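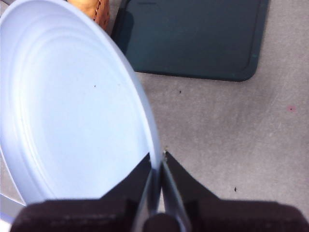
Unit 4: Beer styles, tasting order and the taproom visit

Reading before class: the chapter on malt and the two-page Trasine sheet on serving temperature. Bring the sheet with you, as we will mark it up.

4.1 Ale and lager

The split is by yeast and by fermentation temperature. Ale yeast works warm and tends to leave fruity flavours. Lager yeast works cool and slowly, and the beer is then stored cold for several weeks. Colour tells you nothing about which is which. A black lager and a pale ale are both ordinary beers.

Strength does not follow colour either. Dry stout is often weaker than a golden Belgian ale.

4.2 Bitterness

Bitterness comes mainly from hops boiled in the wort. Hops added late, or after the boil, give more aroma and less bitterness. The usual measure is the IBU. A beer at 40 IBU with a lot of residual sugar can taste softer than a dry one at 30, so use the number as a guide when comparing beers of a similar style. 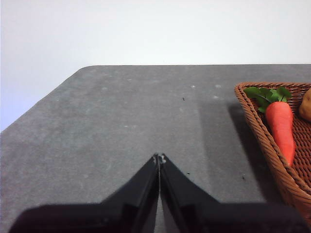

Brewers also adjust the water. Sulphate makes hop bitterness seem sharper and chloride makes malt seem fuller. Vostelitz, the pale lager we taste in week 6, is made with very soft water.

4.3 Tasting order

Go from light to strong and from mild to bitter. Sour beers go after the pale ones and before the dark ones. Smoked beer goes last. Keep samples small and have water and plain crackers between them.

For each beer write down:
appearance (colour, clarity, head)
aroma, before the first sip and again once it has warmed
taste and bitterness
body and carbonation
any faults

Faults to know for the test: buttery (diacetyl), sweetcorn (DMS), wet cardboard (oxidation), skunky (light-struck).
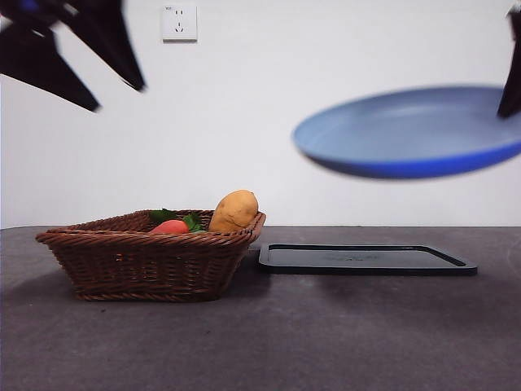
Light-struck beer is the easiest of these to find in shops. Clear and green bottles let through the light that reacts with hop compounds. Brown glass blocks most of it and cans block all of it.

4.4 Visit to the Lopes taproom

The visit is in October. Meet in room 317 at 2 p.m. and we will walk over together. Closed shoes are needed in the brewhouse. The tour covers the mash tun, the kettle and the cold room, followed by four samples. Anyone who does not drink can do the malt and hop table and gets the same marks.

Write-up: one page, comparing one Lopes beer with one from Wurkia. Due the week after.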